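Chapter 4
Telling the Arm What to Do Next: Plans, Checks and Second Tries

By the end of the last chapter you had an arm that could find a part in its tray and pick it up without squashing it, and I hope you were a little proud of that, as you should be. Now we come to the part of the job that I find the most enjoyable and that most of our students find the most annoying – deciding what the software should do next, and what it should do when the world does not agree with it.

Our worked task for the whole chapter is putting parts into a desktop computer. We shall begin with the memory, a long thin part that has to go into a long thin slot, the right way round and pushed home evenly at both ends.
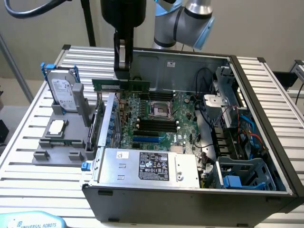
Kwabena Zakaria wrote to us after the first edition that he had spent a whole September tuning his motion planner, only to find that his trouble lay in the step after it, where the program never asked whether the module had gone in. He suggested that we put checking before planning, and in this edition we have.

So we start with a small idea called a guarded step. A guarded step has something that must be true before it runs, a movement, and something that must be true afterwards. In Stirkora, the little task language we use throughout the book, each of these takes a line or so, and you can read them aloud to a friend. Take the processor. Before the arm sets off to fetch it, the program asks whether the socket is empty and whether there is a chip on its raised pad in the grey fixture beside the case, and both of those hold on the bench as you see it. If either answer were no, the step would stop there and hand the matter back to the planner, and the arm would stay where it was.

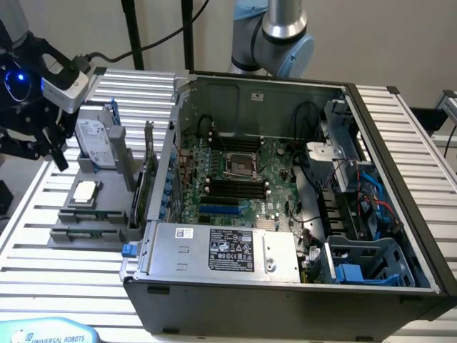 The planner's side of the bargain is to have another idea ready. In Section 4.2 we build one that keeps a short list of choices for every step, and in Section 4.3 we give it a limit of 30 seconds to pick between them. You may think that is generous! Wait until you have 40 steps and a few of them depend on each other, and then tell me.

Before any of that, though, we need to talk about where the answers come from. A view from the wrist is close and full of detail, but the gripper takes up part of it, and here it hides some of the finned heatsink.
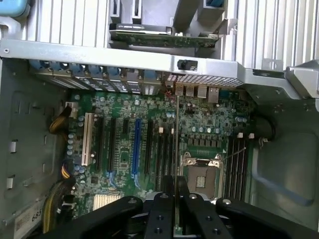
Assembly Software Group, Greroveck College, Skarescombe

4.1 What the program believes

Every check in this chapter is made against a table of beliefs, kept up to date by a small program called Ackah. Each belief has a name, a value and the time it was last looked at. Please do not skip the time. A belief about a slot that was true before the arm moved may be quite false afterwards, and the table will go on repeating it cheerfully until something makes it look again. Open the file for this section now and find the entry for the processor socket.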